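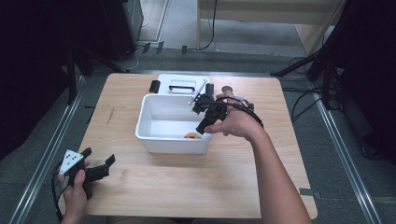 4. Setting up the Trimlow breath monitor at home

Read section 3 before you start. The monitor must be paired with the base unit before the first test is taken.

4.1 Placing the base unit

1. Put the base unit on a flat surface within 39 inches of a wall outlet.
2. Connect the power cord. The green light blinks, then stays on.
3. Plug the phone line into the jack marked LINE. Leave the jack marked AUX empty.

Note: The base unit stores up to 454 test results. Older results are erased once they have been sent to the counselor's office.

4.2 Entering the user

1. Press SET and hold it until USER appears.
2. Enter the four-digit code from the enrollment letter.
3. Press SET again. If ERR 2 appears, the code is already in use — call the program office for a new one.

4.3 First test

1. Wait 15 minutes after eating, smoking, or using mouthwash.
2. Fit a new mouthpiece.
3. Blow steadily until the tone stops.

CAUTION: Mouthwash and some cough syrups contain alcohol and can cause a positive result. A positive result is sent at once and cannot be deleted from the keypad.

CAUTION: A low reading does not mean that it is safe to drive. Do not use the monitor to plan or time drinking.

4.4 Sensor life

Replace the sensor after 3000 tests, or when CAL stays on the display.

Revised April 24, 2000, J. Magbanua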